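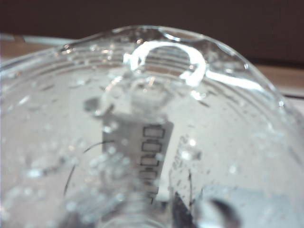

Figure 3. Clear glass container filled with water, close view of the rim.

3.2 Water sampling and hardness measurement

Tap water was collected from 40 households in the Partington supply area during July. Each household filled one bottle from the kitchen cold tap after letting it run for 15 seconds. Bottles were filled to the top, capped, and kept in the dark until analysis. Households with an ion-exchange softener were asked to draw from the untreated line; where no such line existed, the household was left out and the next address on the list was used.

Total hardness was determined by EDTA titration at pH 10 and is reported as mg/L calcium carbonate. Titrations were run in duplicate by two operators (K.G. and E.Q.), and a third was run when the pair differed by more than 2 percent. Conductivity was read on the same day with a Cunivix bench meter.

Hardness at addresses served by the Himanden wells was higher than at those on the Setow reservoir line, with a median of nearly 200 mg/L. Addresses in the mixing zone fell between the two and varied more from one street to the next, as expected where the share of well water changes with demand. Conductivity followed the same order. The reservoir samples did not differ by building age.

Residents' ratings of taste and scale on kettles are treated separately in Section 3.4. The ratings were collected before the hardness results were sent out, so respondents did not know the values for their own address when they answered.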